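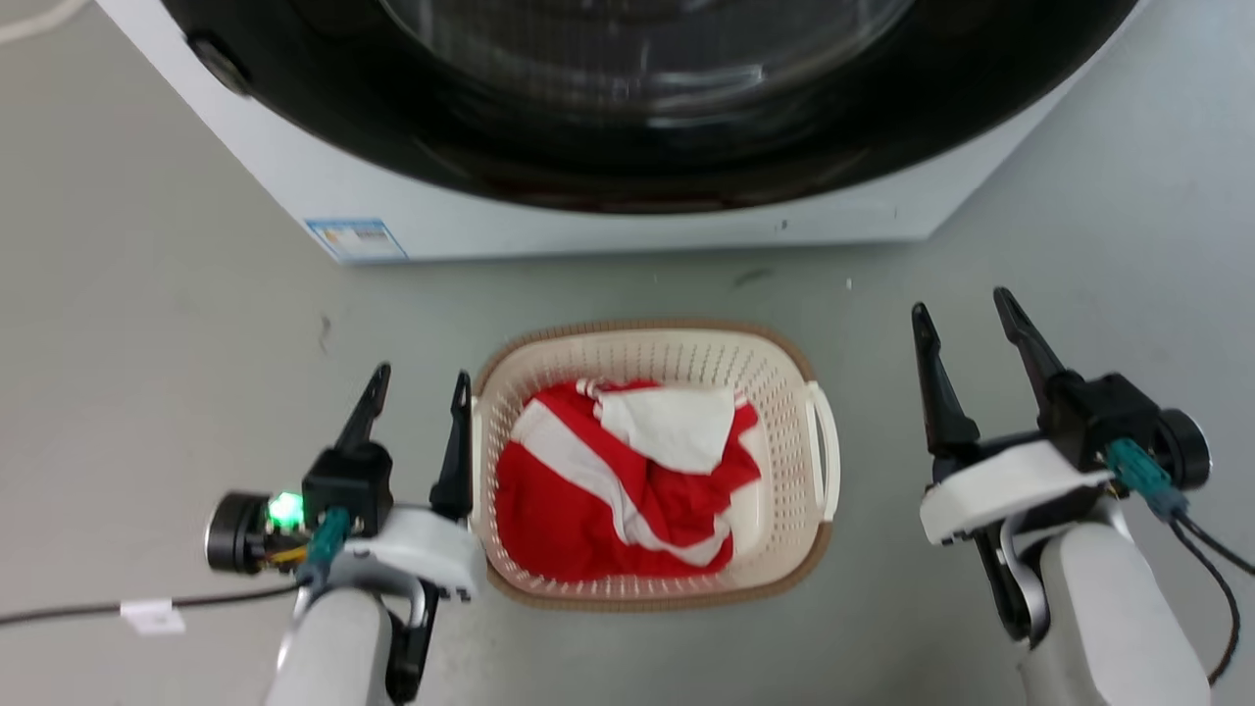 Laundry room: your questions answered

Welcome to Whiteley House! Ditte Overgaard looks after the laundry room and put these answers together from the questions she hears most — do stop by the office if yours is missing.

When can I use the washing machine?
Any time between 7 in the morning and 11 at night. The spin cycle carries through the floor more than you'd think, so please start your last load early enough that it finishes by then.

Do I need to bring my own basket?
You're very welcome to, but there's a cream plastic one with a tan rim that everybody shares. It has a handle at each end, and we'd love it if you left it in front of the washer when you're done, so the next person can pull their things straight out of the door and into it.

How much can I put in?
Fill the drum loosely and leave a hand's width at the top. Towels and bedding really do come out better in two smaller loads, even if it feels like a nuisance (it is, a little).

Somebody's wash is finished and they haven't come back. What now?
Give them ten minutes or so, then go ahead and move it into the basket. Nobody minds, as long as it stays off the floor.

Why is the door still locked at the end?
It takes a moment to release. Wait a couple of minutes before you try it again, and please don't tug! If it still won't open, call the office at extension 2569 and we'll come down.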